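Tuesday, bench 2, Mirkholm rig

Right hand faulted out again during the hold test. Tarek Ait Ali running the arms, me on the log. Controller dropped the right hand with a bus timeout at cycle 800, same code as last week. Left hand kept going until the watchdog caught up and stopped both.
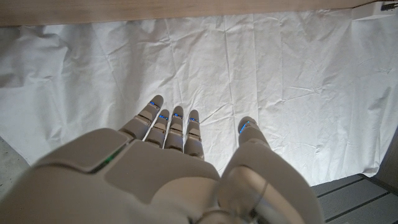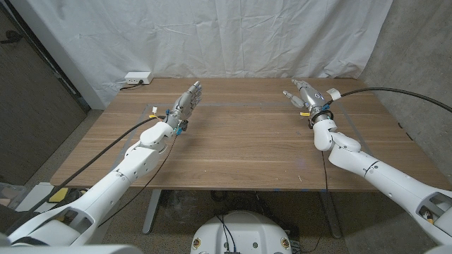 Watchdog is set to 3000 ms. Far too long with two arms over one table, and the spec Rosalind Hutchins wrote says 29 ms. Someone restored the Trondeo defaults after the firmware update and didn't write it down. Changed back, saved to flash, power cycled, value held.

The timeout itself is not fixed. Swapped the right hand cable for the Pasance spare and reran - faulted again on run 5. So probably not the cable. Next suspects are the connector at the wrist and the strain on it when the forearm rolls past its usual range. Tarek thinks it's firmware. Will log supply voltage at the hand before anyone opens it up.

Until this is closed:
- speed limit stays on, both arms
- no hands over the table while the drives are live, e-stop holder stands clear
- no unattended runs, including Obi's overnight batch

Old cable is tagged and in the fault tray. Don't put it back in the spares drawer.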